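Sports Entertainment Production: Unit 2 Handout
Planning and Reporting the Match Finish

Prepared for students of the Live Events program by Nighat Tanoli. Read this handout before the May seminar and bring it with you.

1. Terms used in this unit

A finish is the agreed ending of a match. A clean finish is a pinfall or submission with no outside interference. A count-out or disqualification ends the match but, under most promotions' rules, leaves a title with the champion. A botch is a planned move or ending that is carried out wrongly. The term is used far too freely by viewers, and students are asked to apply it only where the plan is known.

The agent, sometimes called the producer, is the person who passes the finish from the booking office to the wrestlers and the referee. At Derkley Wrestling, our case study, one agent is assigned to each match and remains at the monitor position until the bell.

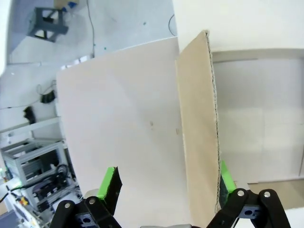 Babar Usmani has objected that this definition of a botch is too narrow, as a crowd reacts to what it sees and has no access to the plan. The objection is reasonable and will be taken up in the seminar. For written work, the narrow definition stands.

2. The referee's part

The referee is the only person in the ring with an earpiece, and so carries time cues to both wrestlers. The referee must also count every fall at the same speed. If a shoulder rises before three, the count stops, whatever the plan may have been. If a shoulder does not rise, Derkley instructs its officials to complete the count. A false stop is considered more harmful to the show than an unplanned result.
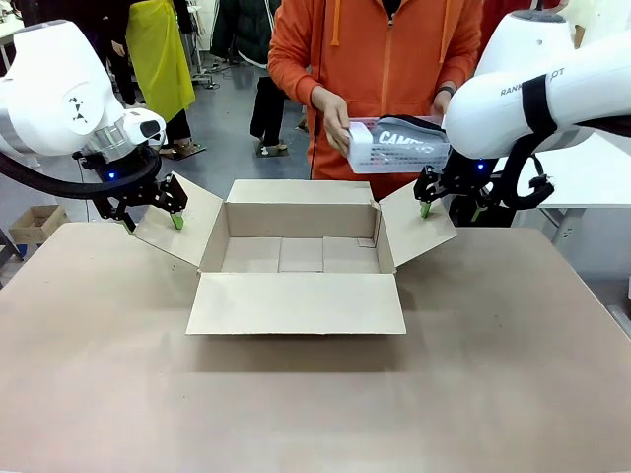

Unit 2: box with its flaps spread open.

3. Case study: the Dogar Hall title match

The main event at Dogar Hall matched Fahad Mohmand, then champion, against Vikas Tripathi before a paid attendance of 2473. The plan called for a near fall, a second exchange on the ropes and a clean win for Tripathi. The near fall became the finish. Mohmand's shoulder was down, the referee, Irfan Orakzai, reached three, and the bell rang two minutes ahead of schedule.

Reports the next morning divided into two groups. One held that the kickout had been late. The other held that the ending had been shortened by order of the agent. Neither group had spoken to Orakzai - a fault that students should note when they come to Section 5.

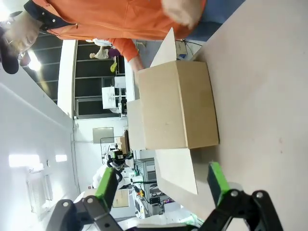

Does an early finish change the official result?
The result announced in the ring is the official result. The office may order a rematch, but it does not alter the record.

4. Keeping the match file

Each match has one file, opened when the finish is approved and closed after the agent's report is received. The file holds the approved finish, the time sheet and any changes made during the day. Changes given by word of mouth are written down before doors open. 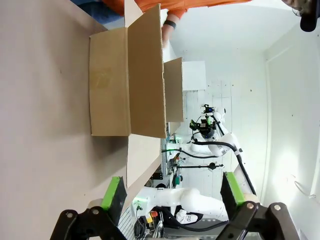 Derkley sends its closed files to the Brirnon archive at the end of each season. Papers are placed in match order, with title matches kept together at the front. Pack them in a plain brown corrugated box like the one shown, and keep the flaps open until the agent has checked the contents against the season list. Files received after that check go into the following season's box and are marked late.

5. Written assignment

Write a report of the Dogar Hall finish for a wrestling news site, together with a headline and a summary of no more than 50 words. The main report should not fall below 200 words. Separate what was seen from what was claimed, and name the source of each claim. Speculation about either wrestler's standing with the office will lose marks.

Reports are to be handed to Nighat Tanoli at the start of the seminar. Students who require the Zorar match recordings should apply to the program office.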